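Guía de puesta a punto de la mesa de encuadernación
Parte 3. El almacenaje en vertical y la superficie de trabajo

Actualizado el lunes, 21 de febrero de 2022

Si vienes de la parte 2, ya tienes la mesa nivelada, la lámpara puesta y (espero) las patas sin cojear. Ahora toca lo que a mí más me gusta: decidir dónde va cada cosa y vestir el tablero. Yo monté la mía en una habitación de Sorkutville que no da para mucho, con una ventana que cae justo donde me habría gustado poner una estantería, así que todo lo que cuento va pensado para sitios pequeños. Si tienes un taller enorme, qué envidia, sáltate lo que no te haga falta.

En esta parte hablo de tres compras mías: las cestas y ganchos Stineo, los perfiles Heinonen y la plegadora Veleo, que ya salió en la parte 1. Puedes usar equivalentes sin problema. Las medidas sí te conviene comprobarlas con las piezas delante, porque cada marca taladra donde le parece.

3.1 Antes de empezar

Ten a mano:
cinta métrica
lápiz blando
llave Allen de la medida de tus tornillos
bridas (compra la bolsa grande, de verdad)
alicates de corte al ras
un nivel pequeño
las cestas, vacías
un mantel o lámina para el tablero

Nota: en mi caso el tablero queda metido entre tres paredes y abierto por delante. Con una mesa libre, pegada a una sola pared, sáltate el apartado 3.3 y pasa directamente al 3.4.

3.2 Repartir las herramientas antes de colgar nada

Este paso parece una pérdida de tiempo y yo me lo salté la primera vez. Acabé con los punzones en la otra punta de la mesa, levantándome cada dos minutos como si estuviera sirviendo cafés. Hazlo con calma.

1. Saca todo y ponlo sobre la cama o el suelo. Todo, también ese bote de cola que crees que está seco.

2. Haz tres montones: lo que coges en cada sesión (plegadera, regla metálica, lápiz, cúter, cola), lo que coges una vez por libro (punzón, agujas, hilo, pinceles anchos) y lo que coges de vez en cuando (papeles de guardas especiales, muestras, retales de tela).

3. El primer montón va a la altura de las manos, al lado de tu mano buena. Yo soy diestra y aun así acabé poniendo los rotuladores a la izquierda, porque con la derecha sujeto siempre algo. Prueba los dos lados un par de tardes.

4. El segundo montón va al fondo, en alto, donde llegues estirando el brazo sin levantarte.

5. El tercero se va fuera de la mesa. A un cajón, a una caja debajo, donde sea. Los retales de tela me invadieron el tablero durante meses y te juro que se reproducen.

Precaución: los cúteres y las cuchillas sueltas nunca van en una cesta de rejilla. Se cuelan por los huecos y te los encuentras con los dedos. Guárdalos en un estuche cerrado, con la hoja recogida.

3.3 Colgar las cestas en los perfiles

Los perfiles ranurados de aluminio son una maravilla para esto: no taladras la pared, cuelgas donde quieres y, si te equivocas, aflojas y corres la pieza. Yo me equivoqué bastante.

1. Siéntate en tu silla, con la espalda recta, y marca a lápiz en el perfil vertical el punto más alto al que llegas cómodamente. Con eso tienes el límite de arriba.

2. Mide desde el tablero hasta la parte baja de la cesta. Yo dejo 26 centímetros libres, lo justo para que la prensa pequeña pase por debajo sin engancharse.

3. Presenta la cesta del fondo contra el travesaño y céntrala a ojo. Luego comprueba con el nivel. Si se va un poco hacia un lado no pasa nada grave, pero los lápices ruedan todos a la misma esquina y a mí eso me pone nerviosa.

4. Engancha la cesta al travesaño. Si los ganchos de serie bailan, mete una vuelta de cinta de tela entre el gancho y el perfil.

5. Para la cesta lateral, usa bridas. Pasa dos por arriba y una por abajo, sin apretar todavía, y mueve la cesta hasta dar con la altura.

6. Aprieta primero las de arriba y después la de abajo.

7. Corta las puntas al ras con los alicates. Si usas tijeras queda un piquito que araña muchísimo, y tú vas a pasar la muñeca por ahí cien veces.

8. Cuelga el peso poco a poco: primero lo ligero, espera a la siguiente sesión y luego añade el resto.

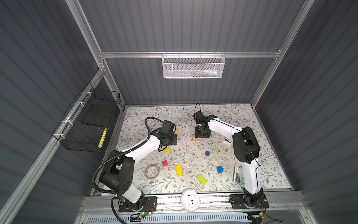
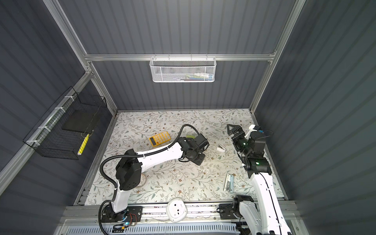 Cesta blanca perforada en el travesaño del fondo y cesta negra de rejilla a la izquierda, con bridas blancas.

Precaución: no pases de 300 gramos por cesta si la llevas con bridas finas. Mi límite es ese, lo fui ajustando a base de disgustos. Un bote de cola grande lleno se lo come entero él solo, así que rellena uno pequeño y deja el grande en el suelo.

Nota: si la cesta trae una etiqueta pegada por dentro, quítala antes de colgar. Después no hay manera de meter la uña.

3.4 Vestir el tablero

Hay quien trabaja directamente sobre la madera y presume de manchas. A mí me encanta un tablero con dibujo, lo confieso, y las hojitas me alegran los domingos de lluvia. Tiene una pega: sobre un estampado cuesta más ver una aguja caída. Lo compenso con un platito imantado y con mucha disciplina (bueno, con el platito).

1. Limpia el tablero con un paño húmedo y deja que se seque del todo. Cualquier miga que quede debajo se marca luego en la tela del libro.

2. Extiende el mantel o la lámina con el dibujo hacia arriba y déjalo reposar una noche. Los pliegues del paquete ceden bastante sin hacerles nada.

3. Si al día siguiente siguen ahí, pasa la mano desde el centro hacia fuera. Nada de plancha si el material es plástico. Yo lo hice con un trapo de por medio, muy segura de mí misma, y hubo que comprar otro.

4. Recorta el sobrante dejando un dedo por cada lado. Siempre se puede cortar más.

5. Fija solo las esquinas traseras con cinta de doble cara. Las delanteras déjalas sueltas, así puedes levantar el mantel para limpiar debajo.

6. Encima, y solo cuando vayas a cortar, pon la base de corte. Cuando termines, la guardas de canto.

Precaución: no cortes nunca sobre el mantel, ni siquiera "un cortecito de nada". El cúter lo atraviesa, la cola se mete por la raja y el tablero se queda pegado para siempre.

3.5 Colocar la plegadora Veleo

La plegadora es la pieza más pesada y conviene darle sitio fijo. Mi modelo es el 641, el manual, con la palanca a la derecha. Si tienes otro, mira hacia dónde abre la palanca antes de decidir nada.

1. Pon la plegadora en la esquina delantera del lado contrario a tu mano buena.

2. Abre la palanca del todo. Tiene que hacer el recorrido completo sin tocar cestas, perfiles ni lámpara.

3. Mete debajo la alfombrilla de goma que viene en la caja. Es fea y huele raro la primera semana, pero evita que la máquina camine por la mesa.

4. Haz una prueba con cinco hojas de papel corriente. El pliegue debe quedar paralelo al borde. Si se tuerce, afloja la guía lateral un cuarto de vuelta, endereza y aprieta.

5. Repite con el papel bueno, de uno en uno.

Nota: con papeles de más gramaje pliego a mano y con plegadera de hueso. La máquina puede con ellos, pero deja una sombra brillante en el lomo que no me gusta nada.

3.6 La prueba de los cuadernillos

Cuando lo tengas todo puesto, haz un cuaderno sencillo de principio a fin, sin prisa. A mí me sirvió más que todas las mediciones anteriores juntas.

1. Prepara cuadernillos de cuatro hojas hasta completar 40 hojas en total.

2. Pliega, perfora y cose como siempre. Cada vez que te levantes de la silla, apunta qué ibas a buscar.

3. Cada vez que algo te estorbe en el codo, apúntalo también.

4. Al acabar, lee la lista. Lo que aparezca más de una vez, cámbialo de sitio.

5. Deja la mesa así un par de semanas antes de volver a tocarla. Al principio la mano se va al sitio antiguo y todo parece mal puesto.

3.7 Mantenimiento

Una vez al mes vacío las cestas enteras. Sale de todo: tapones, hilos encerados hechos un nudo, algún rotulador que ya no pinta. Paso un pincel seco por los agujeros y luego un paño apenas húmedo.

Revisa las bridas cuando vacíes. Si alguna se ha puesto blanquecina en la zona del doblez, o la notas rígida, cámbiala ese mismo día. Cuestan céntimos, y una cesta que se cae encima de un lomo recién encolado da muchísima pena.

Reaprieta los tornillos de los perfiles con la llave Allen, sin forzar. Cuando notes resistencia, para.

Las manchas de cola blanca en el mantel salen con agua tibia mientras están frescas. Si ya se han secado, ráscalas con la plegadera, siempre de plano. Las de tinta no he conseguido quitarlas con nada, así que mi mantel tiene una constelación azul cerca de la esquina y ya le he cogido cariño.

3.8 Problemas frecuentes

La cesta se balancea al coger algo. Falta sujeción abajo. Añade una brida en la parte inferior o un tope de fieltro entre la cesta y la pared.

El perfil suena al apoyarse. Casi siempre es una tuerca suelta dentro de la ranura. Afloja, corre la tuerca hasta su sitio y vuelve a apretar.

El mantel se desplaza al plegar. Cambia la cinta de doble cara, que pierde agarre con el polvo del papel.

La lámpara da sombra justo en la costura. Súbela y llévala hacia el lado contrario a la mano con la que coses. Las alturas que yo uso están en la parte 2.

En la parte 4 paso a la prensa y a los pesos, y ahí sí te va a hacer falta el tablero despejado.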